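Minutes, Review Group on the Lernura Home Tidying Service
Bradport office, May, second session

Present: Teresa Nowicki (chair), Oliwia Wysocka (minutes), two from Purchasing. Apologies: Nadel.

1. Minutes of the first session accepted with one correction: the trial term is 40 days.

2. Scope of the service. The supplier offers a gripper-equipped robot on a monthly lease, with remote support from 9 a.m. The tasks under review are returning throw pillows to sofas and armchairs and clearing coffee tables. Carpet care is excluded.

3. Living room work. The group looked at the approach to a coffee table with a glossy dark wooden top, between the gripper and a three-seat sofa. The polished top reflects the sofa cushions. Wysocka asked that reflective surfaces be listed separately in the test plan.

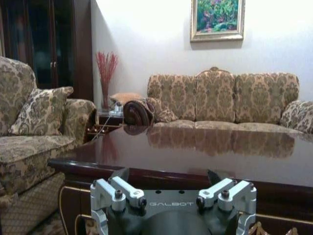
Nowicki replied that a separate list would be of little use unless matte tables were run under the same lighting, and asked for 50 runs on each type. Agreed.

4. Finger wear. Sikora's quote covers up to 178 replacement pads per year. Purchasing to confirm whether shipping is included.

5. Open items. Item 49 on the issue list (cable detection near side tables) stays open. Wysocka to send the revised test plan to the supplier before the next session.

Closed 11:20 a.m.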